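Helby gallery: cups, grasps and a lot of brown table
8 Mar 2025

Welcome to the picture page for Helby, our open grasp planner! It takes a view from the wrist camera, works out where an object is and which way it's facing, and plans a path for the fingers. We do nearly all of our testing in simulation, where a full night's batch is 479 starts, each with the object dropped in a fresh spot.

The hardest family of starts is the one we call Clamville – cups that have tipped over. An upright cup looks much the same from every side, so the planner can come in at almost any angle. Tip it over and suddenly the heading matters a lot, and so does telling the mouth from the base.

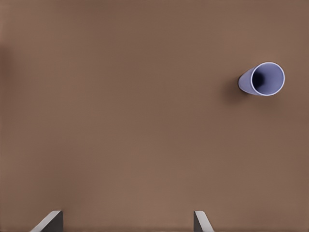

Clamville, start 71. Cup on its side with the mouth toward the right, fingers open at the bottom of the view. I love this one – all that bare table to cross before the fingers get anywhere near it!

The pose estimator leans hard on the rim in views like this. A bright ring against a dark hollow gives it a clean ellipse to fit, and the ellipse gives it the tilt. The shadow helps too, but we turned its weight down in version 6 after it kept pulling the estimate off to one side.

Once the pose is settled, the planner scores 13 candidate grasps and throws out any that would put a finger into the table. Most of the fun is in that scoring step (the code is short, go read it!), and small changes there can reshuffle the whole list.

Next up is Zawadzka, our replay viewer, which will let you scrub through a run and see the scores change as the gripper moves. We're hoping to have it in the main branch in May, and the first recordings will go up on this page.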